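把抓取规划从主循环里拆出来

这篇拖了很久。去年10月我就在笔记里写过一句“规划器不应该阻塞控制循环”，然后继续让它阻塞了好几个月。最近终于改完了，趁还记得细节写下来，主要给以后接手这套代码的人看，也给我自己看。

先说背景。我们这套分拣软件内部叫 Kamel，跑在双臂机器人上，任务是从料盘里把小零件一个个取出来，放到测试工位。零件种类不多，但形状都比较麻烦：有带线的，有边缘带缺口的圆板，有一端会弹动的。感知部分用腕部相机，规划部分自己写，底层控制走一个叫 Skundier 的中间层，那是 Trinh Lò 三年前写的，到现在基本没动过，接口很干净。

原来的结构很简单，一个循环干所有事：取图，分割，算位姿，生成抓取候选，打分，选一个，规划轨迹，下发，等执行完，再取图。写起来快，调试也容易，出了问题看一份日志就够了。缺点是整个链条的延迟全堆在一起。我在测试台上量过，候选多的时候，从取图到下发第一个轨迹点要383毫秒。对于静止的料盘，这个数字本身没什么，麻烦在于下降过程中我们想用新图修正位姿，而修正要走同一条链。手爪已经快到零件旁边了，修正才刚算完，用的还是高处那张图。

Birutė Avotiņš 最早提的办法是降低候选数量。试过，延迟确实下来了，但密集摆放时成功率掉得厉害，因为剩下的候选经常都跟邻近零件碰撞。后来又试过把图像缩小，分割边缘变糊，圆板边上的缺口全糊没了，角度估计跟着飘。两条路都放弃了。

现在的做法是拆成三个进程。

第一个是感知进程，按相机帧率跑，输出一份带时间戳的物体列表。每个物体有一个编号、一个位姿、一个协方差，还有类别。编号在帧间保持，靠的是一个很普通的匹配，位置距离加外观特征，没有用什么复杂的跟踪器。

第二个是规划进程，订阅物体列表，持续维护一个抓取候选的缓存。列表没变就不重算，某个物体变了，只重算它自己和它邻居的候选。邻居的定义是包围圆外扩5毫米后有交叠。这个阈值是试出来的，小了会漏碰撞，大了等于全部重算。

第三个是控制进程，固定周期，只做两件事：跟轨迹，以及在末段用最新位姿做小幅修正。它不等任何人，拿不到新位姿就用旧的，旧的太老就停下来报错。“太老”的判断放在控制进程里，不放在感知进程里，这一点我和 Cúc Hồ 争过。她认为感知进程最清楚自己的数据新不新，应该由它打标记。我的理由是，感知进程如果卡死了，它根本没有机会打标记。最后按我的写了，她加了一条监控，两边都记，互相对。事后看，她那条监控抓到过一个真问题，后面会讲。

拆进程之后，最先坏掉的是坐标变换。

原来取图和读关节角在同一个函数里，前后脚，误差可以忽略。现在图像在一个进程，关节角在另一个进程，必须按时间戳插值。腕部相机跟着手一起动，时间差一点，算出来的零件位置就偏一点，手移动得越快偏得越多。我一开始只用了图像到达的时间，没有用曝光的时间，结果下降时估计的位置整体往运动方向上拖。静止时完全正常，一动就错。这种错最容易误判成标定问题，我为此重新标定了2次手眼，毫无改善，第三次准备标定之前才去翻时间戳。

改法是让驱动把曝光中点的时间带上来，关节角保留一段历史，查询时线性插值。查询不到就返回空，绝不外推。以前的代码里有外推，是我写的，删掉了。

第二个问题是编号跳变。手爪进入视野以后会挡住一部分零件，被挡住的那个轮廓变了，匹配就可能失败，于是旧编号消失，冒出一个新编号。规划进程看到目标没了，会把候选全部作废，控制进程收到作废就停。现象是手降到一半停住，抬起来，重新规划，再降，又停住。从外面看像在犹豫，日志里看每一步都“正确”。

处理办法有两层。一层是在感知里加手爪掩膜：手爪的几何是已知的，开合宽度也是已知的，把它投影到图像里，那块区域里的像素既不算零件也不算空，标成“未知”。轮廓跟未知区域相接的物体，匹配时只比较看得见的那部分。另一层是在规划里加一个保留时间，目标丢失后先保留，协方差随时间放大，放大到超过手指间隙才作废。两层都需要，只加掩膜时，零件被挡得太多还是会丢；只加保留时间时，恢复出来的编号经常是错的。

我们拿来反复跑的料盘是橙黄色塑料盘，盘里有一道横向的台阶，上面一层平台放小的推拉式电磁铁，下面放圆形的红色电路板。台阶有两级，表面反光，早先的分割模型有时会把高光当成零件边缘。电磁铁的难点在线，有的线弯出一个弧，末端带白色小接头，类别里如果不单独处理线，包围圆会大得离谱，邻居关系就全乱了。现在线是单独一类，参与碰撞检查，但不参与邻居判断。
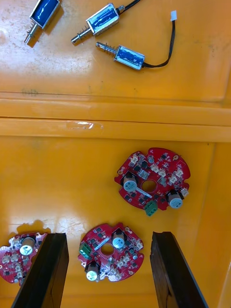 圆板的问题在高度。板子本身薄，上面的电解电容却高出不少，而且是歪着装的，有的往板子外面倒。原来的碰撞模型把圆板当成一个扁圆柱，手指从侧面下去就可能先碰到电容。Jucélia Camargo 把模型改成了扁圆柱加若干个小胶囊体，胶囊体的位置从俯视图里检测出来，高度查表。绿色接线端子也按同样的办法处理，它会伸出板边一点，手指如果刚好选在那个方向合拢，夹住的就是端子。

打分函数因此多了一项：手指接触点到凸出物的距离。这一项的权重我调过5组，最后用的是偏保守的一组。代价是有些其实能抓的姿态被放弃了，手腕要多转一个角度。转角多了，轨迹就长，但夹到电容的后果更麻烦，这个取舍我觉得可以。

中心孔倒是个好东西。圆板正反面在俯视图里差别明显，但绕轴转了多少度不好说，边缘缺口一圈都是，局部匹配容易差一格。现在用中心孔定圆心，再用两个电容的相对位置定角度，比原来匹配整个外轮廓稳得多。如果只看得到一个电容，就把角度标为不确定，只允许选对角度不敏感的抓法，或者先去抓别的板子，等视野变了再回来。

再说 Cúc Hồ 的监控抓到的问题。有一段时间控制进程偶尔报“位姿过旧”，间隔没有规律，感知进程那边却显示一切正常，每帧都按时发出。两边日志一对，发现消息是发了，但在队列里排着。原因是我给规划进程和控制进程用了同一个队列长度，规划进程处理慢的时候会积压，而当时的实现里，慢的订阅者会拖住发布者的缓冲区，快的那个跟着一起等。改成每个订阅者独立缓冲，长度为1，只留最新的一条，问题没再出现。对位姿这种数据，旧消息没有任何价值，一开始就该这么写。

工具方面补了两样。

一个是回放器，名字叫 Trulham，Yupin Onsri 写的。它把三个进程的输入输出按时间戳录下来，可以只重跑其中一个，另外两个用录制的数据顶上。以前要复现一个问题，得去机器旁边把零件摆成差不多的样子，现在在自己电脑上就能跑。录制文件比较大，主要是图像，我们只保留失败前后的片段。

另一个是候选查看器，能把某一时刻缓存里的所有候选画在腕部图像上，按得分着色，点一个能看到每项得分。界面很丑，按键也没有说明，目前会用的人只有2个。以后有空再整理。

还没做完的事：

手爪掩膜现在用的是理想几何，手指表面磨损、反光都没考虑，边缘处偶尔有一小条漏出来被当成深色零件。临时办法是把掩膜往外扩几个像素，扩多了又会吃掉夹在两指之间的板子边缘，得找个更合理的办法，可能要把深度信息用上。

左右臂目前各跑一套感知，物体列表没有合并，同一个零件在两边编号不同。单臂取料没影响，两臂同时伸进一个盘子就不行，现在靠一把锁挡着，一次只许一只手进去。

控制进程的末段修正只修平面位置和绕竖轴的角度，高度不修。圆板平放在盘底时没问题，有一次一块板搭在另一块边上，手指就下得太深，力控把它停住了。我想加高度修正，但腕部相机离得太近时深度噪声很大，还没想好怎么滤。

代码在内部仓库的 lundside 分支，合并之前请先跑一遍回放测试。配置文件的格式也改了，旧的不能直接用，转换脚本在 tools 目录里，默认会覆盖原文件，先备份。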